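Visit to the Nodura packing works, Illeo
April
By Ming-te Tai

The spring visit of the Beaudoin Network for Working Practice was made to the Nodura works at Illeo, where dry goods in jars and tubs are finished, checked and packed. The party numbered 25, drawn mainly from member firms considering similar changes. We were received at 9.30 in the canteen and given a short account of the site before going on to the floor.

Nodura employs 67 people at Illeo. Until last year all handling after filling was done by hand, on two shifts. The firm then began teaching gripping tools to take over part of the lifting and turning. The software is supplied by Oltix, but the teaching is done by the packers themselves, who carry out the task with a hand-held version of the gripper while a camera on the tool records each movement. A recording is kept only if the packer who made it is content with it.

Jars were being handled at the first bench we visited. The contents are visible through the glass, but the film over the lid catches the light, and staff explained that shiny wrapping is among the harder things for the system to learn. Each packer approaches the jar low down, with one finger on either side of the glass, and leaves the wider lid alone.

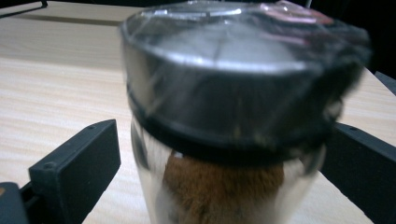 Several of the packers had expected to dislike the work, and one remarked that she had spent years being told to go faster and was now being asked to go slowly and do it properly, which she found took some getting used to. Others spoke of tired wrists, as the tool is heavier than it looks. The firm has limited each turn at the teaching bench to 25 minutes and has moved the tools to a rack at waist height.

The question of jobs was raised early and answered plainly. No post has been removed so far. Evening packing has been reduced, and 23 members of staff have moved from the evening shift to days. Most had asked to do so, though a small number have lost the evening allowance and are still in discussion with the firm. Our hosts did not claim that the matter was settled. Teaching work is paid at the checker's rate, one step above packing, and this was agreed in writing before the first recordings were made.

Training takes four mornings. New starters are shown how to hold the tool, how to close the fingers evenly and when to discard a recording. The works now holds 272 approved recordings for the jar task. Members asked whether an individual's work could be picked out from these and used to judge performance. We were told that names are removed at the end of each shift, and that the staff side may inspect the store on request.

A second exercise concerns dark, glossy surfaces. Under the bench lighting a curved black surface shows a strong white reflection beside deep shadow, and its outline can be difficult to follow at close range. Packers are asked to bring the tool in slowly beside the rim. Changes to the lamps have been discussed, but the staff who work there all day have asked to be consulted first. 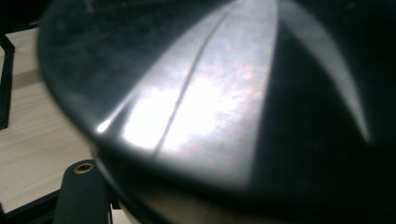
Points noted for members

Firms planning a similar step may wish to settle the rate of pay for teaching work at the outset, as was done at Illeo. The written agreement runs to two pages and Nodura is willing to share it. Members should apply through the network office.

The party left at 12.45. A return visit has been offered for the autumn, when the evening shift arrangements will have been reviewed.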